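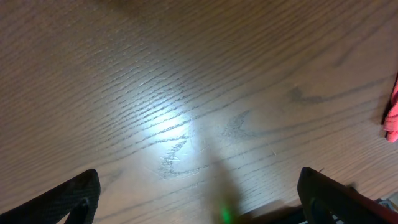 About Husenton

Husenton is an energy management firm based in Citumport. We help public bodies, schools and mid-sized employers find out where their energy goes and cut what they use. Shengli Dong and Siwan Ifans started the company in September with one client, a municipal swimming pool with an old boiler plant. That client is still with us.

Our staff of eight includes engineers, a data analyst and two people who work only on grant applications and reporting. We do not sell equipment, and we take no commission from those who do.

What we do

Most projects begin with a site survey. We read the meters, go through past bills and walk the building with the people who run it. The client then receives a written plan with costs, expected savings and an order of work. We have completed surveys at 190 sites, from town libraries to water treatment works.

After the survey, many clients ask us to stay on. We check monthly usage against the plan, train building staff and prepare the annual figures that public bodies have to file. 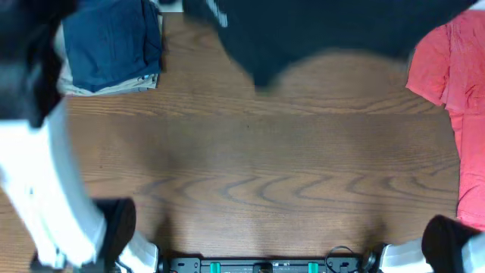 White robot arm and black mounting base on a wooden tabletop

Our people

Shengli Dong is managing director and looks after public sector contracts. Siwan Ifans leads the survey team. Wen-hsiung Chu runs the metering database, and Florian Prantl handles heating and ventilation. Pirmin Imhof manages our second office, in Poditz, and is the first contact for clients there. 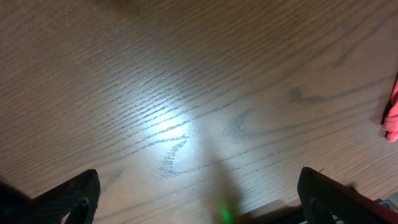

Our own energy use is measured the same way as our clients'. Last year the Citumport office used 1,677 kWh for lighting, and we publish the figure each year along with heating and travel. Lighting is often where a survey finds the first savings. A bright patch of glare on a glossy wooden tabletop, with the grain fading back to brown around it, is the kind of thing we note when checking light levels over desks. Fittings can often be dimmed or moved at little cost.

Working with us

Surveys are booked through either office. Existing Moser plan customers should quote their site number.

Page last updated 11/06/2024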